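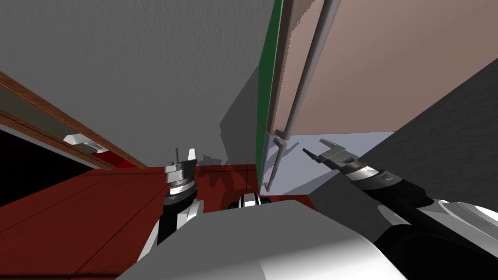 *Simulation der Studierendengruppe Vorus: zwei Roboterarme vor einem langen grauen Griff.*

**„Zuerst muss man den Griff finden"**

Duseck, 21.10.23

Tumaini Kaijage hat sein Notebook schon aufgeklappt, als ich in den Seminarraum komme. Er studiert im fünften Semester Mechatronik und leitet seit Juni die Gruppe Vorus, die an der Hochschule in Duseck einen Roboter mit zwei Armen programmiert. Bis jetzt gibt es diesen Roboter für die Gruppe nur in der Simulation. „Für einen echten haben wir kein Geld", sagt Kaijage. „Aber ein Fehler kostet in der Simulation auch nichts. Ich habe den Arm schon sehr oft durch die Wand gefahren."

Die Aufgabe stammt aus dem Wettbewerb Foneo, an dem die Gruppe zum ersten Mal teilnimmt. Der Roboter soll in einer Küche Türen öffnen, und in jeder Runde sieht die Küche anders aus. Die Farben, das Licht und die Oberflächen der Wände werden vom Programm neu gewählt. Ich frage, ob das nicht eine Schikane ist. Kaijage lacht. „Am Anfang haben wir das auch gedacht. Unser erstes Programm hat eine weiße Küche gelernt, und in einer roten Küche war es verloren." 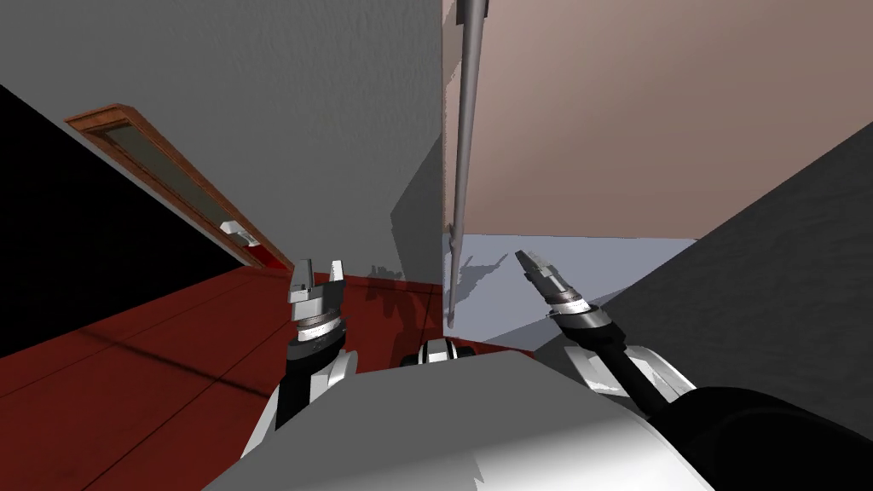
Am schwierigsten findet er die letzten Zentimeter. Der Arm kommt meistens gut in die Nähe, aber dann muss der Greifer in einem passenden Winkel stehen, sonst rutscht er ab oder drückt gegen die Tür. „Ein Mensch macht das mit der Hand und denkt nicht nach. Wir haben zwei Wochen über den Winkel diskutiert", erzählt er. Die Gruppe steuert den Roboter zuerst selbst und nimmt die Bewegungen auf. Daraus lernt später das Programm. 389 solche Aufnahmen liegen jetzt auf dem Server, davon wurden 19 wieder aussortiert — meistens war jemand zu ungeduldig.

Jede Aufnahme enthält auch die Ansichten der Kameras an den Handgelenken. Auf diese wollte die Gruppe zuerst verzichten, damit das Training schneller läuft. 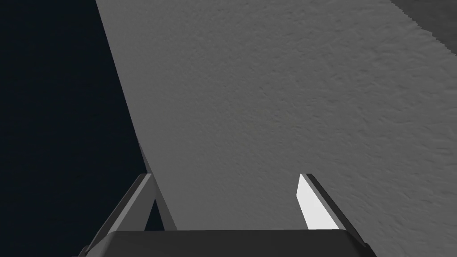

„Unsere Dozentin, Frau Głowacki, hat uns gefragt: Woher weiß der Greifer, wie nah er an der Wand ist? Darauf hatten wir keine gute Antwort", sagt Kaijage. Also blieben die Kameras. Das Training dauert nun 40 Stunden, und wenn in dieser Zeit der Rechner abstürzt, beginnt man wieder beim letzten Speicherpunkt. Seit dem Sommer gibt es dafür einen Dienstplan, den er mir auf dem Bildschirm zeigt. Sein eigener Name steht darin am häufigsten.

Den linken Arm benutzt die Gruppe bei den Türen noch wenig. Er soll später die Tür festhalten, während der rechte etwas aus dem Schrank nimmt. Ob das bis zum Wettbewerb gelingt, möchte Kaijage nicht versprechen. 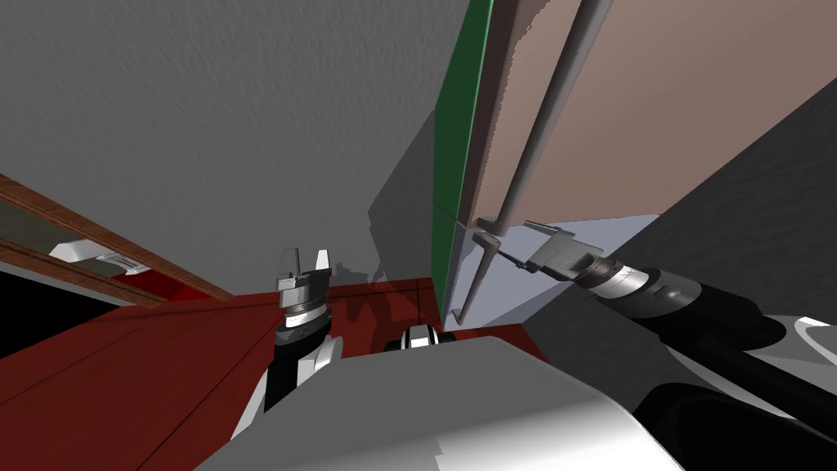
*Der rechte Greifer am Griff der Schranktür, der linke ist geöffnet.*

Was er selbst in der Gruppe gelernt habe, möchte ich am Ende wissen. Er überlegt lange. „Dateien richtig benennen", sagt er dann. „Und dass man vor einer Änderung fragt, wer gerade trainiert." Neue Mitglieder nimmt Vorus noch auf, Kenntnisse in Python sind erwünscht.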